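Tableware library opens second counter at Nukau hall

Mar 31, 2024

Households and clubs in Nukau can now borrow plastic bowls and cups for parties, school fetes and sports days from a second counter, open in the side room of the Nukau hall.

The reusable tableware library has run out of the Grirurico community centre since November. It lends washable bowls, cups and plates to anyone in the district who would otherwise buy disposables. Organisers say 464 loans were recorded in the first stretch of operation, and that 3,601 pieces are now on the books across both sites.

The Nukau counter starts with 900 of those pieces. Most came from the Grirurico shelves, where storage had become tight, and the rest were bought with a small grant from the Poulain Foundation, which also paid for shelving and lidded tubs.

Bowls and cups are displayed on a table with a dark green cloth so that borrowers can judge sizes before filling in a form. The bowls go from a large, wide-rimmed hot-pink one down to a small red one, with blue in between. The cups are tapered tumblers, among them yellow and purple.

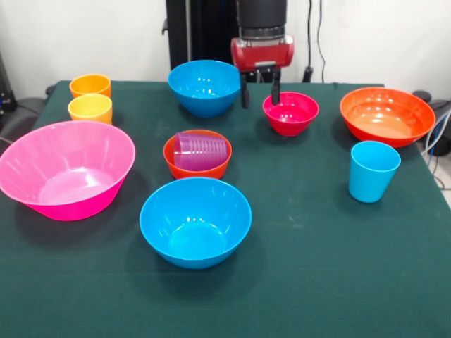

Borrowing is free for residents, with a refundable deposit of $20 for each tub. A tub can be kept for up to 5 nights. Larger orders need two weeks' notice and may be split between the two counters, in which case borrowers will be told at the time of booking where to collect each part.

Items must come back washed and dried. A hot wash with ordinary detergent is enough, and the library asks people not to use scourers, as scratched plastic is harder to keep clean and has to be withdrawn sooner. Pieces that are cracked or badly marked should be returned with the others and mentioned at the counter. There is no charge for normal wear.

Lost items are charged at replacement cost. The current list is $2 for a cup, $3 for a small or medium bowl and $6 for a large one. Prices for plates and jugs are on the sheet at the counter.

The library does not lend cutlery, glassware or anything electrical. Requests for serving platters have been frequent enough at Grirurico that a trial set will be offered there over winter. If it goes well, a similar set will follow at Nukau.

Colour has been one of the more common questions on the booking form. Borrowers can ask for a particular colour and staff will do their best to match it, but mixed tubs are the norm and a full set in one colour cannot be promised. Schools sometimes use the colours to sort children into groups or to keep allergy-safe food apart, and the library suggests saying so on the form so that enough of each can be put aside.

Cups are stacked for storage and may be lent that way. Bowls are packed by size, with the smaller ones sitting inside the larger. Borrowers are asked to return tubs packed the same way, as the lids will not close otherwise. A packing card is taped inside each lid.

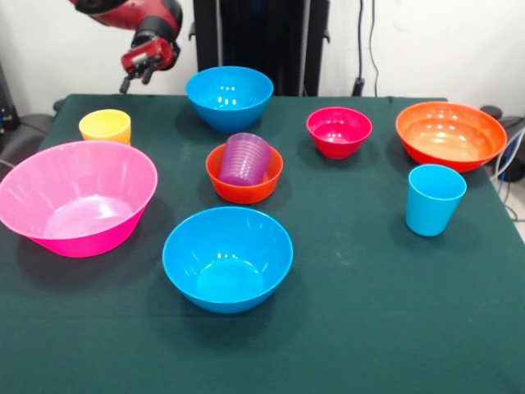
Bowls and cups at the Nukau counter, including the large pink bowl and a purple cup nested in another bowl.

The side room is reached from the car park on the Prirnska Road side of the hall. The front doors are kept locked outside hall bookings. There is one step at the side entrance – a portable ramp is available on request, and borrowers collecting heavy tubs can park at the door for ten minutes.

Opening hours at Nukau are 3 pm to 6 pm on weekdays and 9 am to noon at weekends. The counter will be closed on public holidays. Hours at Grirurico have not changed.

Bookings made before the Nukau counter opened will still be filled from Grirurico unless the borrower asks to switch. Anyone wanting to change the pick-up point should do so at least two days ahead. Tubs can be returned to either counter, whichever one they were collected from.

The library is also looking for donations. It can take plastic bowls, cups and plates in good condition, provided they are dishwasher safe and there are at least four of a kind. Odd pieces, takeaway containers and anything with a chipped or melted rim cannot be accepted. Donations can be left at either counter during opening hours but should not be left outside the door.

Hall users have been told that the side room is no longer available for general storage. Groups with boxes still in the cupboard have until the end of the school term to move them.

Booking forms are available at both counters and at the Prirnska branch library.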